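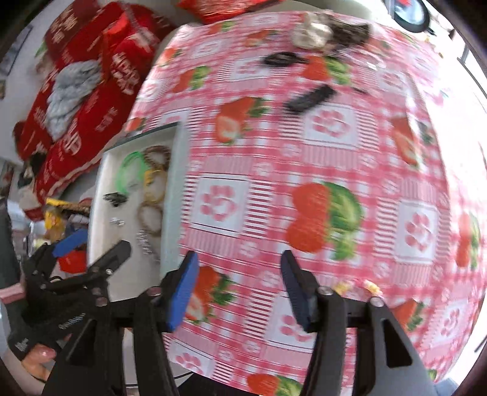
Sorting table with the strawberry cloth: tray with bracelets and cable, hair clips farther up.

Progress report to the Ivinar Fund, September 1, 2024
Household Tidying Support, Dzene district

Print this page | Send by e-mail

In this period we continued the work with small objects, which families told us is the most tiring part of putting a room in order. Large things find their place quickly. Bracelets, clips, springs and cables stay on the table for weeks.

Since July we use one shallow tray for each table. Things that belong together are not yet separated in the tray; first we only collect them. In the second step the family decides what is kept, and the cables go to the Hustus repair point.

We visited 122 homes, and in almost all of them the tray was still in use at our second visit. Five families asked for a deeper one. Of the budget line for materials we have spent 942 out of 2,000.

One difficulty must be mentioned. Stacked boxes along the wall were not included in our plan, and they take much more time than we expected. We ask the Fund to permit that the remaining money is used also for shelves. The price list from Okireck is attached to the paper copy of this report.

The next report will cover the second step.

This site uses cookies to remember your settings. Accept | Read more

Related items
Guidelines for interim reports
Dzene district: plan of visits
What the Hustus repair point accepts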